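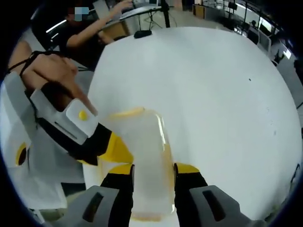
Frosted container, orange-yellow tint on the right wall, amber line near the rim.

Wed 14 February

Washing test for the Plustex containers, continued. I soaked this one in warm water with 2 spoons of the Virnatine powder for 25 minutes, then rinsed it 4 times. Ye-rin used only dish soap on hers and says the color is the same, so maybe the powder is not worth the price.

The stain is in the plastic, I think. What is along the bottom edge is a different matter — it should come off with a soft brush in the corners. I did not try the brush yet.

Usha asks if we can go to 50 degrees. Kalevi has the data sheet, must check before. Old ones from July bent at the lid side.

White table wiped after work. Powder is almost finished, ask Sang-wook to order.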